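Betreff: Re: [Greifer-Liste] Aussetzer beim Schließen, Aufgabe "Abfall in den Eimer"
Von: Ikhsan Setiawan
An: Greifer-Liste

Hallo Charoen, hallo alle,

Charoen Chaimongkol schrieb:
> bei den Aufnahmen aus Tikberg fehlt uns wieder das Signal
> für die Öffnungsweite. Von 200 Durchgängen sind nur 176
> brauchbar. In den anderen bleibt der Wert stehen, obwohl
> man im Video sieht, dass die Backen sich bewegen. Kann es
> an der neuen Firmware liegen? In Ekham haben wir das nicht.
>
> Und bitte: Hat sich jemand an dem Gelenk geklemmt? Im
> Protokoll von Juni steht so etwas, aber ohne Namen.

Zuerst die zweite Frage, die ist mir wichtiger. Ja, das war ich. Ich habe mit der freien Hand einen Faden aus dem Gelenk gezogen und dabei den Griff noch gehalten. Es war nur ein kleiner Bluterguss am Daumen, aber ich hätte es richtig melden müssen. Seitdem gilt bei uns: Gerät ablegen, dann erst reinigen.

Nun zum Signal. Die Firmware ist es nach meiner Meinung nicht. Ich habe auf die Version 4 zurückgestellt und der Fehler kam nach 16 Durchgängen wieder. Was mir auffällt: Er kommt fast immer, wenn die Hand tief über dem Eimer gedreht wird. Dann liegt Zug auf dem Kabel, und ich vermute einen Wackelkontakt im Stecker. Mit der Zugentlastung von Hidayat hatte ich bisher keinen Ausfall, aber der Test war noch kurz und ich möchte daraus nichts Sicheres ableiten.

Damit ihr seht, von welcher Haltung ich spreche:

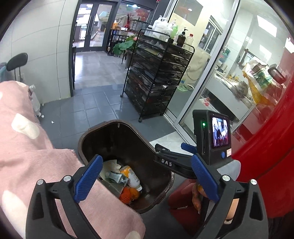
Arbeit am Abfalleimer, ein Greifer über dem Rand, vordere Backen offen.

Zwei Bitten habe ich noch. Löscht die schlechten Durchgänge nicht, ich brauche die Zeitstempel für den Vergleich. Und wer in Fomside das gleiche Kabel benutzt, soll bitte den Stecker leicht bewegen und dabei auf den Wert schauen. Springt er oder bleibt er hängen, schreibt mir kurz die Länge vom Kabel dazu.

Das Ersatzkabel für Tikberg ist bestellt, einen Termin habe ich noch nicht.

Viele Grüße
Ikhsan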